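4.3 Dobragem de calças com cós elástico

Esta secção aplica-se a calças de malha ou de tecido leve, com ou sem faixa lateral. Para calças com vinco, consultar a secção 4.5. As peças devem estar secas e com os bolsos vazios.

Superfície de trabalho: cama feita, com a manta ou o lençol esticado. Um tecido estampado em quadrícula serve de referência para alinhar as bordas.

1. Colocar as calças sobre a cama e sacudir as pernas para soltar o tecido.
2. Sobrepor as duas pernas, costura com costura.
3. Levar as bainhas em direção ao cós e alisar com a palma da mão, do centro para fora.
4. Dobrar de novo até obter um volume plano de quatro lados.
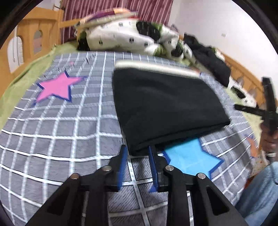 Fig. 7. Peça preta dobrada sobre tecido quadriculado com estrelas.

5. Verificar os cantos. Se uma camada sobressair, puxar apenas essa camada, segurando as restantes.
6. Transferir a peça para a gaveta Drisell, com a dobra mais espessa voltada para a frente. Largura máxima da peça dobrada: 40 cm.

Nota: não esticar o cós durante a dobragem. O elástico franzido deve ficar na sua largura natural.

4.3.1 Correção de uma dobra irregular

Se a peça dobrada ficar torta ou com uma ponta solta, desfazer todas as dobras e recomeçar no passo 1. Abrir as calças por completo, na diagonal se a largura da cama não permitir outra posição.
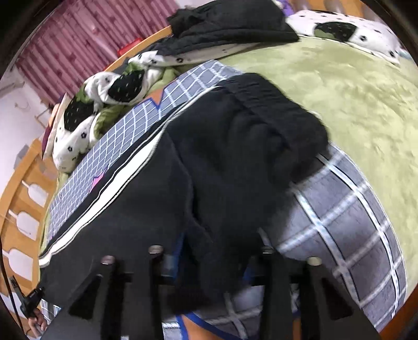
Em calças com faixa lateral branca, usar a faixa como guia: deve correr sem torções do cós à bainha antes da primeira dobra. As rugas junto ao elástico são normais e não precisam de ser eliminadas. Já uma prega comprida ao meio da peça deve ser alisada, pois fica marcada depois de guardada.

Atenção: não passar a ferro sobre a manta. Usar uma tábua e respeitar a etiqueta da peça.

Arrumação na vertical: ver secção 4.6. Divisórias Bodurari: ver anexo B.

Revisão do texto: Antonina Stelmakh, 2022-07-09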